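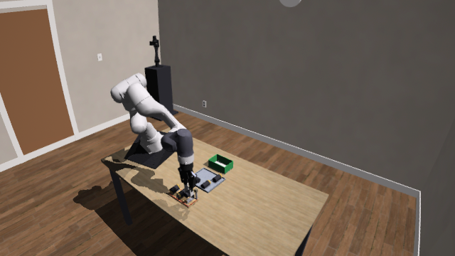 Laying out a bench for small parts: notes from the Tiltbridge open day

21 Jan 2021

The workshop at Tiltbridge held its automation open day in October, and the sorting and board assembly demonstrations drew the longest queue. Most of what was shown applies to a kitchen table with a screwdriver and a tub of fixings on it. The notes below are grouped by job. The demonstration was run first in simulation on a screen and then explained at the bench, with questions taken between runs.

Board, tray, box

The simulated cell keeps three things on a wood-grained table: a small circuit-board-like platform, a flat grey-blue tray and a green open-topped box. They run in a loose diagonal from the front of the table towards the back, with the tray in the middle. The arm has its base plate at the back left and reaches over to the board with the gripper pointing straight down.

The same order works by hand. Put the job nearest to you, the loose parts next to it, and the container furthest off. A container in front of the job gets knocked by the wrist.

Keep the parts tray shallow. Small black parts show up well against a pale grey or pale blue surface and disappear on a dark mat. A white baking sheet or the lid of a freezer box will do. Two or three parts on the tray at a time is enough for most repairs. Leave the rest in the bag.

Leave part of the bench bare. The right half of the simulated table has nothing on it. At home this is where the lid of the appliance goes when it comes off, screws facing up.

Picking up small parts

1. Come down from directly above. A part approached from the side slides before it is gripped.
2. Stop just short of the surface, close the fingers or tweezers, then lift. Pressing down first bends pins and marks soft plastic.
3. Lift straight up before moving sideways. The demonstrators asked for a clear lift of 38 mm before any sideways travel, which clears the rim of most trays.
4. Set down, open, and withdraw upwards by the same path.
5. If a part turns in the grip, put it back on the tray and start again. Do not try to correct it in the air.

Tweezers with flat, square tips hold block-shaped parts better than pointed ones. Pointed tips are for wire ends.

Working height

The bench at Luvik, who supplied the furniture for the day, was set lower than a kitchen worktop. For fine work sitting down, the top of the job should be slightly above elbow height. Standing, it can be lower. A chopping board under the work makes up a small difference. Stacked magazines shift and should not be used.

Check the table for rock before starting. Press on each corner in turn. Folded card under the short leg is adequate for an afternoon; a screw-in adjustable foot is the permanent repair.

Light and shadow

An arm casts a shadow on the job, whether it is made of metal or flesh. With a single ceiling light behind you, the board is dark exactly where the fingers are. Place a second lamp on the side opposite the working hand and set it low. Turn the job to suit the lamp if the lamp cannot be moved.

A matt surface is easier to work on than a varnished one. Ellery, the second exhibitor, handed out offcuts of grey felt for this purpose. Felt also stops dropped screws from bouncing, though it collects swarf and needs brushing off.

Marking out positions

Once a layout works, mark it. Draw round the tray and the box with pencil, or use masking tape at two opposite corners. The Irkico stand ran a comparison of marked and unmarked layouts over 622 picks. The unmarked bench produced 101 misplaced parts and the marked bench 14. These were their own figures, posted on a card beside the stand, and the card did not say how a misplaced part was defined.

Masking tape left on bare wood over winter lifts the grain when removed. Replace it every few weeks or use chalk.

Sorting at the end of the job

Empty the tray into the box, never the box into the tray. Anything left on the tray after the cover is back on belongs inside the appliance, so take the cover off again.

A pale lining in the bottom of a coloured box makes the last few parts easier to find. Cut white card to fit and change it when it gets greasy.

Wipe the tray with a dry cloth. A damp one leaves water in the corners, and steel screws rust there overnight.

Also noted

Boards removed from an appliance should be held by the edges. Unplug the appliance first and leave it to stand for the time given in its manual.

Magnetic dishes are good for steel screws. Keep them away from speakers and hearing aids.

Open day parking was at the rear of the building, with step-free access through the loading door. The handout on tweezers is out of print.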